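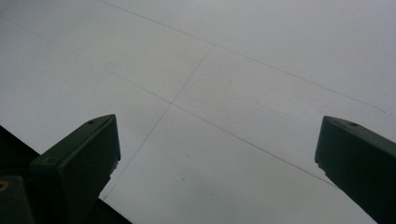 Pale, smooth surface divided by thin dark lines.

Paneled surface

A paneled surface is a flat work area or floor made up of large sections that meet at narrow seams. In the catalog of the Prorkus housekeeping collection, it is entered under number 2465. Light colors are common – they make small items easier to find.

Seams

The lines between sections may cross at right angles, forming a grid. Dust collects in them, and they are brushed before the flat areas are wiped. 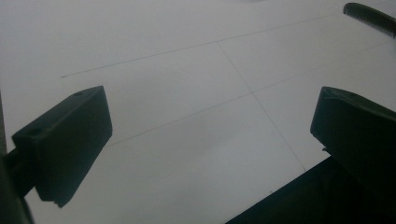
Use in sorting

Small personal articles are sorted on a cleared surface and then put away by type. The Zatura household manual, revised in December, lists 35 such articles, among them brushes, combs and hair clips. Open containers are preferred for items in daily use. A small white woven basket with an arched handle, set near the middle of a table, can be reached from either side, and a black comb may be stored in it. 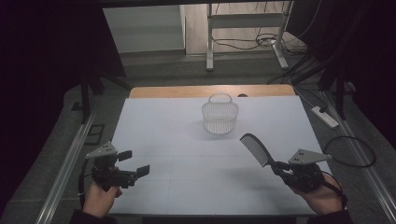

Baskets are classed by the Urosau register according to weave, rim and handle. The register has 40 entries for household types. Lattice or mesh-like sides, as on the white basket, place a piece in the openwork group, and an arched handle rising from the rim is recorded separately.

Last revised 4/2/21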